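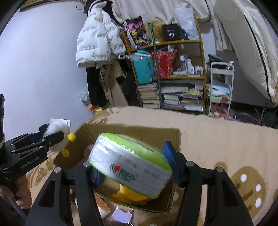 Jocelyn Tan wrote in after the last review to ask why a domestic packing task needs a rule book at all, given that the operator is a person holding a tool and can see perfectly well what the jaws are doing. Her view was that a written standard for hand-held grippers mostly produces paperwork, and that a careful operator will get usable demonstrations without one.

I have spent most of June with the Kuster Practice Kit for Hand-Held Grippers, second edition, and I agree with her on the paperwork. I don't agree on the rest.

What you get

The kit is a ring-bound manual of 156 pages, a set of laminated station cards, a steel rule, a spring gauge for checking jaw closing force and a pad of session sheets. The manual covers setup, grip selection, two-tool work, session records and housekeeping. It assumes you already own the grippers and know how to switch them on. There is no software and no calibration target, so anyone hoping to replace their existing calibration routine will need to look elsewhere.

Print quality is good. The binding lies flat, and the cards survived a week on a bench and several on soft surfaces. The session pad runs out quickly and the refill is overpriced.

Setup rules

Chapter 1 deals with the work surface and is the strongest part of the manual. Kuster permits fabric-covered and patterned surfaces, which some in-house rules forbid outright, on the condition that the surface is recorded and left unchanged within a session. I think that is correct. A tissue pack going into a cardboard box on a printed cover is an ordinary household task, and a rule set that only recognises a bare grey bench does not describe it.

Containers must be checked for movement before the first trial. The test is to push each wall with a closed jaw and watch the base. If the base slides, the operator either accepts the slide and notes it or weights the container. Taping it down is prohibited unless the tape would be there in normal use. Shoaib Lashari runs the floor at our Hadbridge site and dislikes this clause intensely. I would keep it.

Background items are treated sensibly. Shelving, clothing and stored goods may stay where they are. Labels carrying a name or address are to be turned or covered. The clause doesn't say what to do with labels on the objects being handled, and it should.

Grip selection

Soft packs wrapped in film get their own section. The manual asks for contact on the ends or the firm edges, with the pads closed until the wrapper stops slipping and no further. The spring gauge is supposed to help here. Mine read consistently low against our reference, by enough to matter on thin film, and the supplied correction table made the error worse. Kuster replaced the gauge when I complained. The second one is fine.

Tilted carries are allowed. The first edition required packs to be held level, and this led operators to regrip two or three times before release. The new wording is "any attitude the container will accept", which is much better. Release height is left to the operator, with an instruction to lower until the load is supported before opening.

Plush items are covered in half a page. Read it anyway. The advice to grip the body and leave attached parts and tags alone is worth following.

Two-tool work

Clause 4.2 says the idle tool should either be clear of the container opening or holding the next item. Waving an empty second gripper over the box is listed as a fault. The manual is silent on what happens when both tools need the opening at once. We adopted a local rule: the tool that is already over the container finishes, and the other stays outside the wall. Aileen Tagle drafted it and I have sent the wording to Kuster.

Records

Each session sheet has 20 fields. Four of them duplicate information that any logging system already holds, and one asks for ambient humidity with no stated use. We dropped those five. Across the trial we logged over 2321 grasps on the shortened sheet and I have not missed the omitted fields.

The fault codes are well chosen. F3 (slip with recovery) and F4 (slip without recovery) are properly separated, and recovered slips are kept in the set by default. Jericho Enriquez prefers the Trosthorpe code list, which is longer and splits slips by direction. I found operators coded direction inconsistently.

Verdict

Recommended for groups with more than one operator, particularly where sessions are run in furnished rooms. A single operator could buy the manual alone and skip the cards. Check the gauge against a known reference before first use, photocopy the session sheet before the pad is finished, and add a written rule for shared container openings until the next edition supplies one.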